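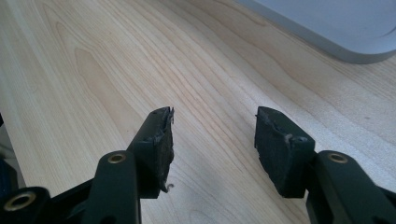 How to Refresh an Oiled Wood Desk

An oiled desktop needs a new coat when it starts to look dull or when water soaks in instead of beading. For a desk used every day, once a year is enough. I do mine in March, when it is warm enough to leave a window open overnight.

First make sure the finish really is oil. Put a drop of water somewhere out of sight and leave it for 7 minutes. If the wood under it goes darker, you can carry on. If nothing changes, the top is probably lacquered, and new oil will sit on the surface and stay sticky.

What you need

Hardwax oil, clear or matte
Sandpaper, 180 and 240 grit
Dish soap
Lint-free cotton rags
A white nylon pad

I use Onero matte. The hardware store in Ellwood sells it in small cans, and one can does two coats on a desk 138 cm long with plenty left over.

Cleaning

Wipe the top with warm water and a little dish soap, then go over it with a clean damp rag. Let it dry overnight. Ink marks usually come out in the sanding, so don't scrub at them.

Sanding

Sand by hand with the 180, always along the grain. Keep the pressure light – if the top is veneer, the real wood is very thin and you can go through it at the edges. Finish with the 240. Vacuum, then wipe with a barely damp rag and let it dry again.

Oiling

Stir the can, don't shake it. Put a spoonful of oil on the nylon pad and work it in, one section at a time. After 10 minutes wipe off everything that hasn't soaked in. Leave it overnight and put on a second coat the same way, thinner than the first.

Lay used rags flat outdoors to dry before throwing them out. Oily rags left in a pile can catch fire on their own.

You can put a laptop back on the desk after two days. Keep water and hot mugs off it for a week.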